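Lostero見学報告 双腕セルの運用基準について

9月、Skambergの工業団地にあるLosteroの作業検証室を見学した。目的は、小物の仕分けに使う卓上双腕セルの運用基準を確認することである。受付で配布された基準書は全14項目、対象は可搬質量の小さい卓上機に限られる。大型機の安全柵に関する規定は別冊で、今回は閲覧していない。

基準書の前半は配線と作業域の扱いに割かれている。手先モジュールへのケーブルはリンクに結束し、関節の可動分だけ余長を残す。余長の過不足は、始業時に各軸を低速で端から端まで動かして確認する。速度の上限は、教示時が毎秒200mm、自動運転時が毎秒1000mm。変更には版番号の更新と再点検の記録を要する。

作業域は三方を無地のパネルで囲い、天板には当該作業の対象物と仕分け用トレイ以外を置かない。トレイの区画割りは作業票に記載し、空き区画もそのまま残す。片腕が対象物に接近している間、他方の腕は把持物のない状態で手前側に退避させるのが原則とされる。
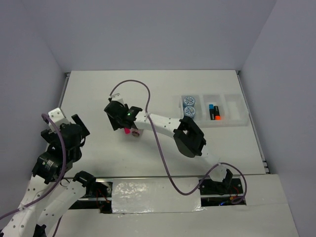
退避位置の規定については、Clekenからの参加者が異を唱えた。手前側への退避は干渉防止には有効だが、ケーブルが天板の縁にかかりやすく、被覆の摩耗を点検項目に加えなければ基準として片手落ちだという。自社では縁に接する区間を月次で目視し、擦れがあれば交換しているとのことだった。Lostero側は次版での追記を検討すると回答した。

後半は記録の様式である。停止事象はすべて連番で管理し、見学時点の最終番号は2533であった。把持の失敗と非常停止が同じ番号体系に入るため、集計時には種別欄での抽出が必要になる。当方の様式では両者を別表としており、統合の可否は持ち帰りとした。

未確認事項は二点。結束材の交換周期と、片腕のみ保守する場合の他方の動力遮断手順である。後者は基準書に「別途定める」とあるのみで、Kaoラインの手順書を参照するよう案内された。写しは後日受領の予定。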